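Helcombe Robotics Club - Cup Clearing Task, how to record and train

For new members and anyone who missed the December session. Read the whole thing once before you power the arm. Takes one evening if the laptop behaves.

What you need

- the arm (Vinness, the one with the pointed fingers, not the flat pads)
- wrist camera plugged into the arm laptop, left side USB port. Right side port drops out.
- plastic cups, mixed. Colored and clear both
- the white tray
- login for the Lu server, ask in the club chat

Goal of the task: every cup on the counter ends up in the tray. Upright is nice but doesn't matter for scoring. Falling on the floor = fail, stop the episode.

Step 1. Home the arm

Power on, wait for the two beeps, run home.py. Hands out of the way. If it stops halfway it's almost always joint four, power off, move it by hand toward the wall and try again. Don't force it if it's powered.

Step 2. Check the wrist camera

Open the preview window. You want both fingertips in view at the bottom of the picture. If you only see one the bracket has slipped, loosen the single screw, straighten, tighten. Then wipe the lens. Lock exposure now, before you record anything. Auto exposure goes nuts over a shiny counter and you get episodes that pulse bright and dark, useless.

Step 3. Set the cups

Put them down to the left of the tray, mouths up. Don't line them up the same way each time. Last batch somebody did 30 episodes with the cups in the exact same spots and the policy learned the spots. Had to throw the lot out.

Change between episodes:
- the order of the colors
- gap between cups (touching is fine, some should be touching)
- how many are in the tray already, and which way they're lying

Leave the tray where it is for a whole batch. Move it between batches.

Step 4. Record

Start the recorder, type the batch name, hit enter, THEN pick up the leader arm. Other way round and you get a jump in the first second.

Drive slow. Come in from above with the fingers open, one finger inside the cup and one outside, close, lift straight up, over the tray, lower, open. No dropping from height. The cups bounce and you'll be chasing them.

Pause a beat before closing. It helps the model more than you'd think.

Press S to save, D to dump. If you bumped something and recovered, save it, recoveries are good data. If you bumped something and gave up, dump it.

Step 5. Look at your frames before uploading

Everyone skips this one. Please don't. Open the viewer, pull up any frame from the middle of an episode and check that you can see the fingertips, the cup you're going for and at least a bit of the tray.
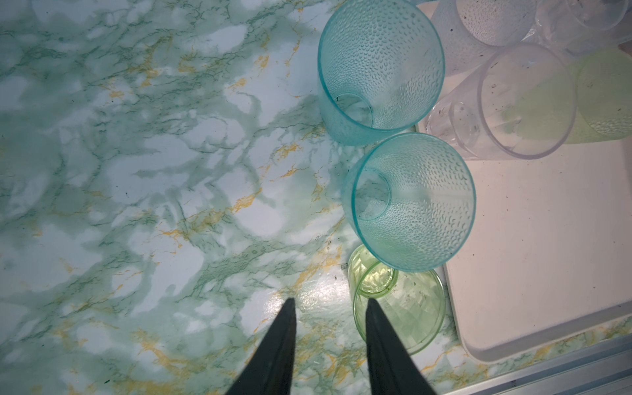

Page last changed: March 28, 2020

Good enough to use. Both tips visible, the light green cup is right by the right finger, the two teal ones are up behind it and the tray comes in on the right with cups in it. The clear cups are the hard ones. You mostly get a rim and not much else, so record extra episodes where a clear cup is the target. There's a bright patch of glare near the bottom too. That much is OK. If glare covers a fingertip, tilt the lamp and redo.

Crumbs and specks on the counter, leave them or wipe them, just don't wipe halfway thru a batch.

Step 6. Upload and train

Copy the batch folder to Lu, run check_batch first. It complains about short episodes, delete those. Then start training with the default config. We have 622 episodes on there now, 223 of them with clear cups, so a new batch gets added to the pile and doesn't replace it. Don't touch the folder named burnau, that's the set for the Burnau meet and it's frozen.

Loss should flatten out overnight. If it goes to nan you forgot to lock exposure or the batch is missing a camera file.

Step 7. Test

Run eval.py with 19 trials, fresh layouts, nothing you recorded. Write the score on the sheet taped by the door, plus wich cup it failed on. "Failed" by itself tells us nothing.

Common problems

Fingers close on air: camera bracket moved after recording. See step 2.
Picks up two cups at once: not enough touching cups in your data.
Arm hovers over tray and won't let go: you hesitated there when driving. Record more with a clean release.
Laptop says no device: wrong USB port. Left side.

To do: section on stacking, replace the blurry wiring diagram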